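Flollby's copycat week at the bench

Flollby has a new job — it copies! You build a little shape out of blocks, and Flollby is supposed to build the same shape somewhere else on the table. 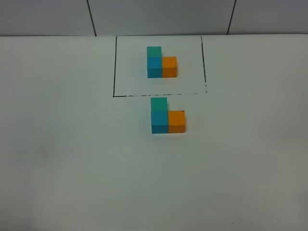 A reader wrote in to ask why I don't start with one block and get that perfect first, and it's a fair question. I did start there! One block on a bare table was fun for an evening, and then I wanted corners and stacking and all the trouble that comes with them.

So the current test is an L: blue at the bottom, green on top of it, orange tucked in on the right. There's one L inside the marker lines and a matching one just outside. I drew the lines freehand, and the right side wobbles and goes dotty toward the bottom. The software gets its corner positions typed in by hand anyway, so it doesn't care.

The arm is my second build from the Cheema plans, with the shoulder redone at the Cutham shop because the old bracket flexed whenever it reached far out. I spent two evenings on that bracket (one of them mostly hunting for the right drill bit) and I love it. No more sag!

Software is a small thing I call Clurkiditz. It finds the colors, works out which block sits on which, and makes a list of moves, bottom row first. Color finding is right around 93 percent of the time under the shop lights. The misses are nearly all blue and green getting swapped, so I'm going to try a warmer lamp before I touch the code again.

Next up is the release. The fingers open a bit too fast and can nudge the top block, and I want to slow down just that last part of the move. After that, taller shapes — I've got a whole bag of cubes waiting.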